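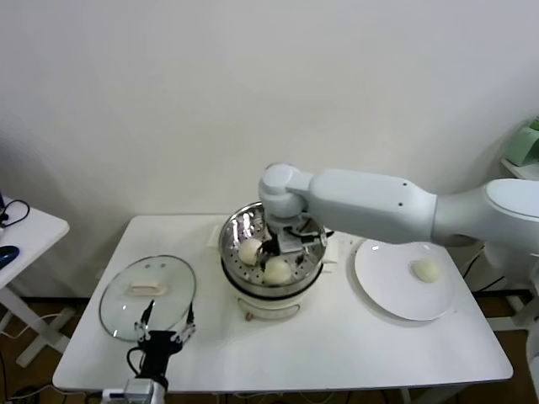
Fig. 1. Steamed buns in a perforated stainless-steel tray.

Bakery Equipment, Unit 6: Dividers and Rounders
Notes by Beatrice Wanyama

Welcome back, everyone. Last time we left our dough sitting in the bowl, and a few of you stayed behind to ask what happens to it next, which made me very happy. Today we cut it into pieces and make those pieces round. It sounds like a small job (my grandmother did it with one hand while talking on the telephone!), but a good deal of money is won and lost at this point in a bakery, so please bear with me if I go slowly.

Dividing by volume

Nearly every divider you will meet measures by volume. The dough drops from a hopper into a chamber, a ram or a piston pushes it into pockets of a set size, and a knife cuts off whatever is left over. The machine has no idea what the dough weighs. It only knows that the pocket is full. If the dough has picked up gas while it waited in the hopper, the same pocket holds less dough, and your pieces come out light. Leave a batch too long on a busy morning and you can watch the weights drift downward on the check scale from the first piece to the last.

So keep the hopper low and fed often. Small, steady batches will do more for your weights than fiddling with the adjusting wheel, though I know how tempting that wheel is.

The main types

Suction (ram and piston) dividers. Strong, fast, a bit rough. They suit firm bread doughs and they need divider oil, so check the oil level before you start and again at the break.

Vacuum and rotary dividers. Gentler on soft doughs. They cost more and have more seals to look after.

Hydraulic presses. A tub of dough is pressed flat and cut into equal pieces in one stroke. Small shops love them, and with good reason. The piece count is fixed by the knife grid, so ask which grid comes with the machine before you buy.

Rounding

A freshly cut piece has raw, sticky faces where the knife went through. Rounding stretches a skin over it, closes those faces and evens out the inside, so that the piece holds its gas and rises upward instead of sprawling. On a conical rounder the piece travels up a track around a turning cone. On a belt rounder it rolls between a moving belt and a fixed bar. Either way, the piece has to grip a little in order to roll. Too much flour and it slides along without turning; too little and two pieces stick together and come out as one very large "double."

Doubles are the thing Davina Cowie will want to talk to you about when we visit the Drungate plant. She has strong feelings about flour dusters, and she is right about all of them.

Worked problem

A line is set for 70 g pieces. One shift's dough run gives 2,850 pieces. How much dough went through the divider, leaving scrap out of it?

2,850 x 70 g = 199,500 g, or 199.5 kg.

Now suppose every piece runs 2 g heavy. That is 5,700 g, or 5.7 kg of dough given away in a single shift. Divide it by 70 and you have a little over 81 pieces that could have been sold. Please work this through again at home with your own numbers.

Cleaning

Lock out the power first, every time, even for "just a quick scrape." Take out the knife and the pistons, scrape with plastic and never with steel, and let parts dry fully before you oil them. Sugeng Purba has put the strip-down sheet for our Prorier divider in the rack by the workshop door.

For next week

Read the chapter on intermediate proofing. Roya and Faizal, you have the check-scale readings, so bring those along, and bring an apron too. We will be running soft dough and it gets everywhere.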